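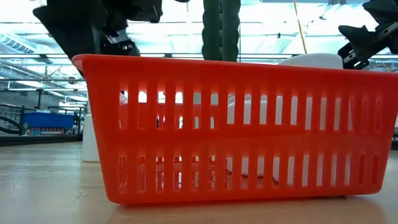
Stop blaming the software first. Please. Every time a two arm cell drifts, somebody opens a laptop, and 3 hours later it's a loose clamp. Seen it at Plolano, seen it on our own bench. My rule now: wrench before keyboard. 10 minutes every morning, frame bolts, finger pads, then cables, all the way round. Boring, I know. Do it anyways.

And quit swapping the props every day while your still chasing a fault. Same tray, same cactus, same spots on the table, till the arms behave. 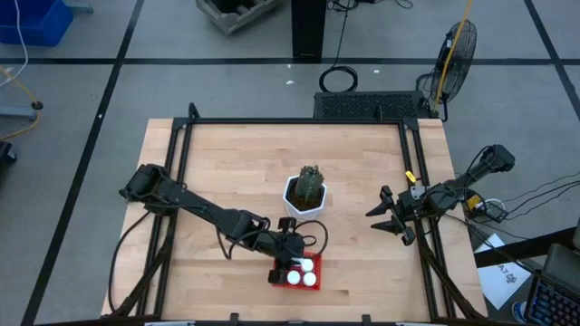 Osvaldo Galli wrote back that 10 minutes is too much for a small shop, he does his once a week, 45 minutes with the power off, and hasn't lost a shift to it. Fine. Put it on the calender then.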